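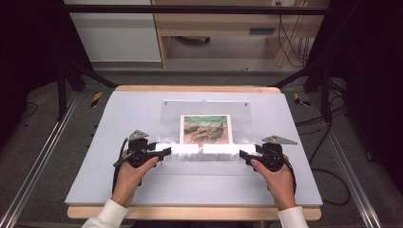 Attachment 1: framing task, both grippers on the white foam row, acrylic sheet and matted print behind.

Ticket 361
Project: Gulilard
Component: task library / picture framing
Opened by: Idun Lie
Assigned to: Randi Sandberg
Priority: normal
Status: open, partial workaround

Summary
Policy cannot complete the small-frame task. Foam row goes out of line when the second gripper makes contact. Operators using the handheld grippers on the same parts finish it.

Details (Idun Lie)
Parts are the foam blocks, one clear acrylic sheet, and one small print in a white mat. Board is the standard grey one. The policy was asked to square up the foam row, then bring the sheet against it with the print centred behind.

Ran 10 attempts with the Ikport checkpoint. It finished 2. In the other attempts the left gripper reached the foam first and pushed, and the row bowed before the right gripper arrived. Once it has bowed, the policy keeps squeezing and the blocks ride up over each other.

Expected: both jaws make contact together and the row stays straight.

Comment 1 (Randi Sandberg)
Can you confirm the calibration was redone after the jaws were changed in July? An offset on one side would look like this.

Comment 2 (Idun Lie)
Redone, and again this morning at 9:40. Offset is within tolerance on both sides. Same behaviour.

Comment 3 (Randi Sandberg)
Went through the 51 human demonstrations. The operators don't make contact together either. Most touch lightly on one side, wait, then bring in the other hand and close. The pause is short and I think the policy is smoothing it out. It has no force signal, so a light touch and a hard push look nearly the same to it.

Second problem: the acrylic. Overhead light reflects off the sheet and the lower half goes hazy on the head camera. The foam sits directly in front of that, white on white. Depth estimate along the top of the row is poor.

Comment 4 (Idun Lie)
Tried dimming the overhead light. Row edge is easier to pick out but the print gets too dark to centre. Tried leaving the protective film on the sheet. The policy then ignored the sheet completely.

Comment 5 (Randi Sandberg)
Workaround for now: cap closing speed at the lowest setting and hold the left side until the right side reports contact from motor current. Straight rows are much more common with this, but it is slow. A person would have the picture on the wall by then.

For the Westerberg review, please don't list framing as a working chore. They asked which household and shop jobs can be left alone with the machine. Wiping the board and sorting rigid parts can. Anything with soft pieces that have to stay lined up still needs someone beside it.

Comment 6 (Idun Lie)
Noted, moved to "supervised only". Will record more demonstrations with a longer pause at first contact and retrain. Leaving the ticket open until that checkpoint has been tested without the speed cap.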